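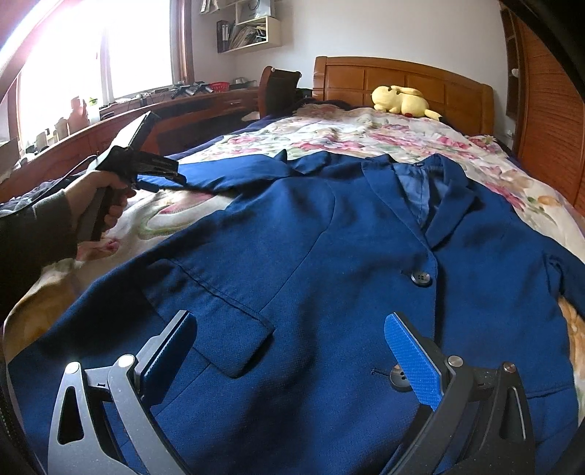

Navy blazer laid out on a bed.

List: rewriting-tools
Subject: Re: Dradholm: certificate rejected on systems with root overlaps
From: Katalin Borbély

Thanks for the report, and for cutting the input down before posting it. I have gone through the log and the certificate. There are two separate problems, and only one of them is in the checker. I answer inline.

> We ran Dradholm over the Pritdale collection (all 700 systems, default
> timeout) and passed every certificate to the checker. Most go through.
> A group of them are rejected with "closing condition not met", and all
> of those are left-linear systems where the confluence proof uses
> parallel closed critical pairs.

That matches what I see. The checker only enters that branch when the left-linearity test has succeeded, so the message itself tells you that much.

> As I read the manual, a critical pair (s, t) is accepted if s reaches
> some u in one parallel step and t reaches the same u in any number of
> steps. The rejected certificates all contain pairs of exactly this
> shape, so I would expect them to pass.

The manual is badly worded at this point. The condition you quote is the relaxed one, and it applies to overlays only, meaning pairs that come from an overlap at the root. For a pair that comes from an overlap strictly below the root, the inner reduct has to reach the outer reduct itself in one parallel step. The outer reduct is not allowed to move.

The section on closing conditions gives the relaxed form first and restricts it to overlays a page later, after the example. I will swap the two. The output of the prover does follow the manual as you read it, so somebody else seems to have made the same mistake when writing the search procedure. The relevant function takes a pair and a flag for "overlay", and the flag is never looked at. This is the first problem. It belongs to the prover, and the checker is right to reject.

> Is the order of s and t significant? We noticed that the prover
> removes duplicates from the list of critical pairs, and that it treats
> (s, t) and (t, s) as the same pair. If we turn this off, three more
> certificates are rejected that were accepted before.

Yes, the order matters, and this is the second and more serious problem. The relaxed condition is not symmetric: one side gets a single parallel step and the other side gets as many steps as it likes. A root overlap between two different rules gives two pairs, one for each order, and both have to be closed. If one of them is thrown away as a duplicate, the test is unsound.

A small system that shows it, with constants only:

a -> b
a -> c
b -> a
b -> d

The overlap on a gives (b, c) and (c, b). The overlap on b gives (a, d) and (d, a). Suppose that the duplicate removal keeps (c, b) and (d, a). For the first, c makes the empty parallel step and stays at c, while b goes to a and then to c. For the second, d stays at d, while a goes to b and then to d. Both are closed under the relaxed condition, and the system is reported as confluent. It is not confluent: a reduces to c and to d, and these are distinct normal forms.

With the full list the test fails where it should. Take (b, c). The constant c is a normal form, so u must be c, and b has no single step to c. The pair (a, d) fails in the same way.

Which orientation survives depends on the term order used for sorting, and in the current version that depends on the order in which the symbols are declared. So the same system can be accepted or refused after renaming. That probably explains the results in October which we could not reproduce on the Stivthorpe machine, where the input files had been passed through a script that sorts the signature. I have not confirmed this.

The checker recomputes critical pairs from the rules and does not trust the list in the certificate, which is why I first thought that it could not be affected. It does, however, call the same library routine to compare the two lists, and that routine also works modulo symmetry. It therefore accepts the four-rule system above if the certificate is written by hand with the pairs in the order shown. I tried it. This must be fixed in the checker, and the fix in the prover alone is not enough.

> Could the checker fall back on another criterion when the closing
> condition fails? Many of the rejected systems are terminating, and
> joinability of critical pairs would be enough.

It could, but I would prefer not to. The checker should verify the argument that it is given. If the system is terminating, the prover can supply a termination proof and the joining sequences, and the format already has a place for both. Putting search into the checker makes it larger, and it is the part we have to trust.

What can be done on the prover side is to change the order of the strategies. At present the parallel closed test runs before the termination tools are called, on the grounds that it is cheap. For the 300 systems in the ground subset this makes little sense, as confluence is decidable there and we have the procedure. I suggest running that one first whenever the rules contain no variables.

> A related question: would it be safe to drop the left-linearity
> requirement if there are no critical pairs at all?

No. The usual counterexample has three rules:

f(x, x) -> a
f(x, g(x)) -> b
c -> g(c)

There are no critical pairs. The left-hand sides of the first two rules do not unify after renaming apart, owing to the occurs check. But f(c, c) reduces to a directly, and also to f(c, g(c)) and from there to b. Please leave the requirement in. It would be worth adding this system to the regression tests if it is missing. I could not find it under that name or any other, but the directory from Pichler has not been merged yet and I have not looked inside.

Changes I intend to make, in this order:

1. Checker: compare critical pair lists as lists of ordered pairs. Remove the symmetric comparison from the library so that it cannot be picked up again by accident.

2. Prover: generate both orientations for root overlaps, and use the overlay flag when choosing the closing condition.

3. Manual: restate the two conditions, strict form first, and say outright that the first component is the inner reduct.

The first item is small and I have a patch that builds. It makes existing certificates with root overlaps invalid unless both orientations are listed, so the format version has to go up. Old certificates that use other criteria are not touched.

Until the new version is out, please treat any "confluent" answer from the parallel closed branch as unproved if the system has root overlaps between different rules. Non-confluence answers are produced by a separate path with explicit peaks and distinct normal forms, and I see no reason to doubt them.

Could you send me the names of the three systems whose status changed when you disabled duplicate removal? The log you attached has only the running numbers, and mine are in a different order.

Katalin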